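Why I'm still playing Brirmont in my dressing gown

So I finished Brirmont last night. Well, I say finished. I saw the credits, I had a little cry at the harbour bit, and then the game cheerfully told me I'd found 30 of the 69 lanterns and I went straight back in. I've got no self-control whatsoever!

If you missed it, it's the follow-up to Planden, the one with the ferry and the horrible owl. I played that in June and grumbled on here about the menus, so I'm happy to say the menus are much better now. You can sort your bag! You can sell things in a pile! Meinir thinks I'm too easily pleased, but she didn't spend an evening selling 50 turnips one at a time.

The fighting is still a bit floaty, mind. I got stuck on the second boss for ages (the one in the bell tower, if you know you know) and only got past it because Sevim told me to stop hitting him and just ring the bells. I'd walked past those bells so many times. She did it on her first go and has mentioned it twice since.

The music is lovely all the way through. There's a slow piano tune in Nurport that I've had on while washing up, and I'd buy the soundtrack tomorrow if they'd put it out on its own.
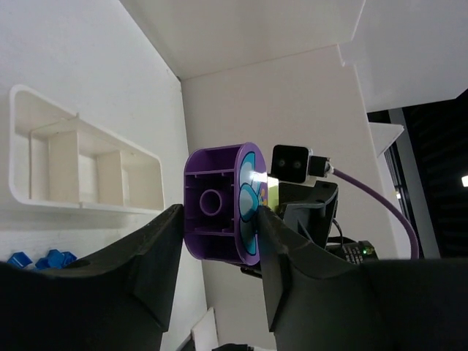
Nurport Road Games Club

Iestyn wants to borrow my copy next, and after him it's Ifor's turn, so please don't tell either of them about the owl. I'll bring it along once I've got the last few lanterns on the east side, which might take me a while as I keep falling off the viaduct.

Has anyone found the one behind the mill? I can see it glowing and I can't for the life of me get up there.

Nia Morgan
24/11/2021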